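Penwood Quilt Retreat - Your Questions, My Answers

I get the same emails every spring, so I finally sat down with a big mug of tea and typed all of this out. If your question isn't in here, write to me! I answer most evenings after supper.

When is the next retreat?

We meet in May and again in October. May fills up first, always, so get your form in early if you have your heart set on it.

Where do we stay?

At the Weldu house, same as last year. It has the big sewing room downstairs and bedrooms above it, and there's a bathroom on each floor (yes, I know, the line in the morning). If stairs are hard for you, put that on your form and I'll save you the room off the kitchen.

How much is the deposit?

It's $60, and it comes off your total. I can give it back up to 30 days before we start. After that I've already paid the house, so I can only move it to the next retreat for you.

Do I have to be any good?

No! My first quilt was 61 inches on one side and a good bit less on the other, and my dog slept on it for years. Half the people who come are working on their first or second top. The other half love being asked things.

What should I bring?

Your machine, its power cord and its foot pedal (please check for the pedal, somebody leaves one at home every single time), a small lamp, scissors, pins, thread, and whatever project you want to finish. I have irons and two big cutting tables. Slippers are nice too, the floor in there gets chilly.

Should I prewash my fabric?

Oh boy. I prewash reds, deep blues and anything I picked up secondhand. The rest I leave alone, I like the crispness. If you do prewash, do it at home, please, as the washer at Weldu is for towels only.

What do you use for a background?

Mostly a soft white or a very pale gray. I've used a Melach cotton for years, and lately I've been trying the Prandonora one, a little heavier and so nice to press. Both take a pencil line well.
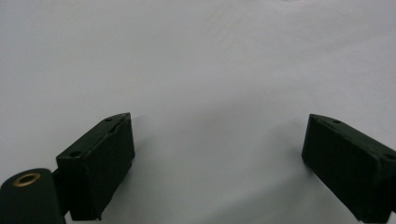
Pat wrote back after last fall's retreat that pure white had been a mistake for her, it made the older prints look dingy, and she wished she had gone with cream from the start. I think that's fair. Lay your prints next to a few backgrounds in daylight before you buy yards of anything.

Can I come just for the day?

Yes, if there's a table free. Ask me the week before. Lunch is included and you need to be packed up by 9 p.m.

Is there anywhere to buy fabric nearby?

There's one shop in town with a decent wall of solids and a bargain bin I could live in. Get there before 4 p.m. - they close early.

What about food?

I cook breakfast and supper, and lunch is soup and sandwiches. Tell me about allergies on the form. I can do vegetarian with no trouble at all, vegan takes me a little more planning, so give me a heads up.

How do I pay?

Check or cash for now. Mail checks to PO Box 1687 and write "May" or "October" in the corner so I don't mix them up like I did that one year.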